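Cell Practice Group: Minutes of the June Meeting
3 June 2019
By Sveva Valentini
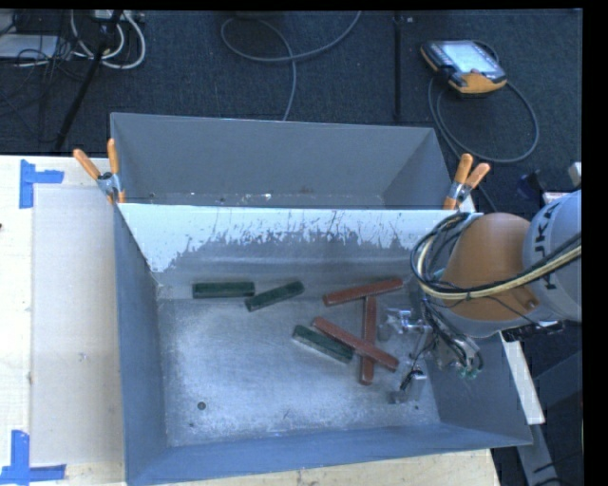 Bin cell, blocks in the front bin and the arm reaching in from the right.

I took the notes again, so if you said something brilliant and it's missing, send me a message and I'll add it. Chiến Từ chaired. The Stolari people joined by phone and we lost them twice, so a couple of their points are written down the way I think they meant them.

Last month's minutes

Approved, with one fix. I had written that the Presetti cell was signed off. It was signed off for slow speed only, and the full-speed check is still open. Sorry, my mistake!

1. Where the pendant lives

This took up most of the first half hour. Our draft rule says the teach pendant has to be "within reach of the operator," and Chiến asked what that means when the operator is bent over the bin moving blocks around. Good question, and we went back and forth on it for a while. Kekana hang theirs on a hook by the gate and love it. Stolari think a hook makes people walk away from the thing. I said I don't mind where it goes as long as it isn't on the floor, where it can get stepped on (the bin cell has it on the carpet behind the table, and yes, I brought that up).

Agreed wording: the pendant is in the operator's hand or on a fixed holder whenever a person is inside the taped line, and it never rests on the floor. Chiến will order two holders and we'll see which one people like.

2. Cables

Same cell, same table. There are loops lying on the carpet in back and more bundled along the arm. The ones on the arm bothered me less than they bothered Stolari, who want a written slack check for every new program. I think that's fair, since a program that only moves left and right asks very little of a cable and then somebody adds a wrist turn.

So we're trying this: before a new program runs above slow speed, jog the wrist to both ends of its planned travel and watch the cables the whole way. Write the result in the cell log with your initials. For floor cables, anything crossing a walking path gets a cover or gets moved. Loops behind the table can stay for now, but Chiến wants them tied up before the next visitors come through, and I'm not going to argue with him.

3. Clamps as fixtures

I'll admit I like spring clamps. They're cheap and quick and I use them for everything, including at home. The question was whether we let them hold a bin while the arm is working inside it, like the two orange-handled ones do now. Kekana said no, flat out. Chiến said yes for trials and no for anything left running while people are at lunch, and that's where we landed.

Two conditions got added. The handles have to be in the collision model (they stick up farther than the rim, and the planner only knows about the rim), and you give each clamp a tug at the start of a session. Anything planned to run longer than 4 hours needs bolts or a proper bracket. Stolari wanted 2 hours. We voted, and 4 won.

4. Tape marks

Short one. Blue tape on the tabletop is for locating things. It is not a safety boundary, and we've had new people mix the two up. The draft now says blue for position, yellow for the line you don't cross. If a panel or a bin gets moved off its blue corners, the positions have to be checked again before the next run. I asked if we could put the tape color in the induction sheet and everybody said fine, so I'll do that.

5. Crossed blocks

Nukero sent their pick log: 266 attempts, with up to 10 put down as "other." Chiến doesn't like "other," and I don't either. We had a long and pretty fun talk about what to call it when one block lies across another and the gripper goes for the bottom one. The log will get a separate line for crossed parts. We also agreed that nobody reaches in to straighten a pile with the arm enabled, even at slow speed, even if it would only take a second. Stop, disable, then hands in.

To do

Chiến: two pendant holders, tie up the loops, ask Nukero for the log with notes.
Me: induction sheet, clean copy of items 1 through 4.
Kekana: photo of their hook.
Stolari: send the slack check form they already use.

Guarding height was carried over again. We ran out of time and the room was booked after us.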